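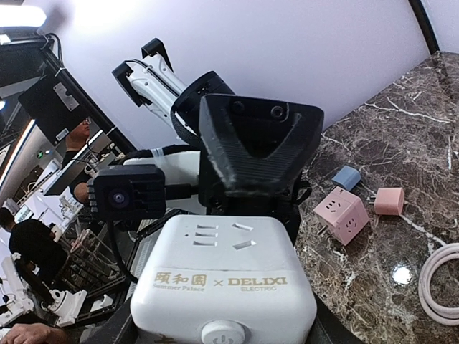
A white cube power strip with slanted slots for plugs.

Why do plugs come in so many shapes?

Have you ever gone on a trip far away and found that your night-light wouldn't fit into the wall? It happened to me when I was little, and I cried and cried, and my poor grandmother had to leave the hallway light on all night long!

To understand why, we have to go back to when homes first got electricity. In those early days people mostly wanted it for lamps, and a lamp cord often had to be screwed into a light socket (imagine unscrewing your light bulb just to make toast!). Inventors soon thought up something easier — a plug with metal prongs that you could push in and pull out. But inventors in different countries were all busy at the same time, and they didn't stop to agree on one shape. Some liked flat prongs, some liked round ones, and some liked them slanted, like the roof of a house.

By the time anyone wished for one plug for the whole world, there were millions and millions of walls with holes already in them.

And what about the third prong? Its job is safety. If something goes wrong inside a machine, that prong gives the electricity a safe path to follow, away from you. Plugs are for grown-ups' hands, so always ask for help, and never, ever poke anything into the slots.

Tonight, ask a grown-up to show you a plug at home. Are its prongs flat or round?

Written by Ilgın Kılıçarslan

84 shares
3 comments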